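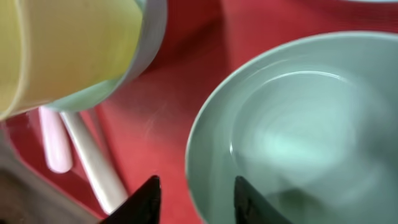

The Long Way Round the Washing Up

How a drawer full of grown-up white crockery lost out to yellow cups, and what to do with the rice

There is a particular sort of tired that only arrives when the food is finished and everything it was eaten off is still sitting there looking at you. I know it well. For most of my adult life I dealt with it by stacking the lot beside the sink and going to watch something with subtitles, so that by morning the porridge bowls had set like grout and I had to start the day with a knife and a bad temper.

I'm better now. Not cured (there's a roasting tin soaking as I type, and it was soaking yesterday too), but better, and I put a good half of it down to colour.

I should explain that I was a white plates person. In 2000, when I moved into my first flat in Fasby, everybody I knew was buying plain white everything, and I went along with it and bought a boxed set that I carried home on the 502 with the corner of the box digging into my hip. White plates, white bowls, white mugs, all of it very sensible and impossible to love. It chipped, too. By the time I moved out to Drandalthorpe I had a set of mostly-white crockery with little grey bites out of the edges, and I hated getting it out of the cupboard nearly as much as I hated putting it back.

Then one wet afternoon I went into Sutcliffe, the kitchen shop at the bottom of the hill, for a new potato peeler. I came out with a potato peeler and a carrier bag of Bralirico seconds: cups in the colours of sugared almonds, soft green bowls, plates of the very palest blue. The whole bag came to £47, which I thought was outrageous until I'd got it home and set it out on the table, and then I thought it was a bargain! I've been adding to it ever since, on the quiet.

What surprised me was how much it changed the boring bit at the end of the meal. A white mug in a sink full of suds is a thing you find with your fingers. A yellow one you can see coming. I reach for the yellow cup first every single time, because I like it best, and once one cup is done you may as well do the other two, and then you're halfway through without having properly agreed to start.

There's a sorting pleasure in it as well, the same one you got as a child with a new tin of pencils. Do the blue next to the green? Does the yellow go at the end? My mother-in-law thinks this is lunacy and stacks the rack by size, biggest at the back. She may have a point about the drips.

Start with the dry mess

Now, the method, such as it is. I used to begin with the wettest and worst, on the grounds that it was wettest and worst, and then wonder why there was rice in everything.

Rice is the villain of my kitchen. Cooked rice is bad enough but at least it sticks to something. Dry rice goes for miles. It gets under the toaster and into the groove where the table leaf joins, and it turns up in a slipper in the spring. I make a sort of nibbly thing with rice and peanuts when we have people round, and there has never been a time, not one, when all of it ended up in the bowl.

So: dry mess first, before a tap is turned on. If the spill is on a tray, leave it on the tray. Don't brush it off on to the table so that you can brush it off the table again, which I did for years. Bring the bin to the mess. I keep a clear plastic storage tub for this on the end of the table while I'm clearing, the cheap kind you'd put jumpers in, and everything dry goes straight in: tissues, sweet wrappers, the odd peanut. When I'm finished I carry it to the real bin and knock it out. A see-through one is best, in my experience, as you can spot the teaspoon before it goes out with the rubbish. (We started with six teaspoons. We have four.)

And if you can bear to, do your spilly jobs on a dark tray to begin with. White grains on a black tray are easy to see, and you can pick the nuts out first if they were expensive ones. I do pick them out. I'm not proud.

Then the things that only need a rinse

Cups, mostly. I've got strong feelings about cups, and the main one is that they should never go in after anything greasy. Cups go in when the water's clean and hot enough to make you say something, and they come out and go straight on the rack.

The rack matters more than you'd think. I had a wire one for ages, a two-storey affair with a cutlery basket that hooked on the side and unhooked itself at night with a crash. It took up the entire draining board and still managed to drop things. What I'd buy again tomorrow is the squarish crate sort with upright pegs all across the bottom, because it doesn't care what you put in it. Plates stand up between the pegs, and small cups can lean or lie on their sides among them. You can also pick the whole crate up and plonk it on the table, away from the sink, so the person drying can sit down. That last is not a small thing in our house.

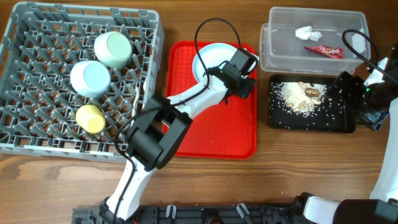 Cups in the rack, a plate on the red tray, and the rice still to be dealt with.

Trays, trays, trays

I never used to own a tray. I associated them with being ill. Now I couldn't run the kitchen without them, and I'd happily give up a saucepan first (the milk pan, if anyone's asking).

The trick, if it's clever enough to be called one, is to give each stage of the clearing its own patch. The red tray is where dirty or doubtful things wait. The rack is where clean things wait. A plate is either on one or in the other, and if you come back from answering the door you know exactly where you'd got to. Before the trays I used to lose my place constantly and wash the same plate twice, or, far worse, put one away that hadn't been washed at all and find it in the stack on Sunday-lunch-with-the-neighbours day.

A textured tray is worth hunting for. Smooth ones look lovely in the shop, but put a plate on one and tip it the slightest bit and off it skates. Mine has a sort of grid to it and the plates stay put. It's a beast to clean, I'll admit, since crumbs settle in all the little squares, and an old toothbrush is the only thing that shifts them.

As for red, I bought it because it was reduced. But I've come round to it in a big way. Pale green against red, pale blue against red, that buttery yellow: they all look better for it. I had the good crockery for years on a white cloth and never once stopped to look at it. I'd like to say I have an eye for these things, but it was £3 off.

Bowls, and a word on stacking

Bowls are last of the nice things and first of the tiresome ones. A shallow bowl with a ring inside it, the kind with a bit of a well in the bottom, is a joy to eat soup from and holds on to a teaspoon of water no matter how you stand it. You lift it out of the rack, feeling pleased with yourself, and the teaspoon of water goes down your sleeve. I've no cure for this. Tilt them as steeply as the pegs allow, and push your sleeves up.

Don't nest them until they're bone dry, either. I left two green ones nested overnight in the first week I had them and they bonded like limpets. I tried warm water round the outside, and cold water in the inside, and a fair bit of language, and they came apart the next evening when I'd given up and was trying to move them out of the way of the kettle.

Cutlery I do in one go at the end with whatever suds I've got left. I know you're meant to do it early. I like to have something mindless to finish on, and I like the noise.

What about the dishwasher?

People ask. We did have one, in the Fasby flat, and it was a very good one, and I've never in my life argued so much about forks. When we came to Drandalthorpe there was a gap for a dishwasher and we put the dog's bed in it. The dog is extremely attached to it and I don't see that changing.

I wouldn't tell anyone with four children and a job to give theirs up. For the two of us, though, and whoever's dropped in, the washing up has turned into the bit of the evening when we talk. One of us has wet hands and the other has a tea towel, neither of us can look at a phone, and it takes as long as it takes. I've heard about a redundancy, a new baby and a deeply inadvisable motorbike over that rack.

If you fancy a go

You don't need to buy a thing, to be fair. Use what you've got. But if there's one cup at the back of the cupboard that you like more than the rest, bring it forward and wash it first tonight. Get a tub on the table for the crumbs. Find a tray, any tray, and a second one if you're the sort of cook who spills.

Sutcliffe tell me the next lot of Bralirico seconds is due in December, and that there'll be more of the yellow. They open at nine. I'll be the one outside at ten to, pretending to need another potato peeler.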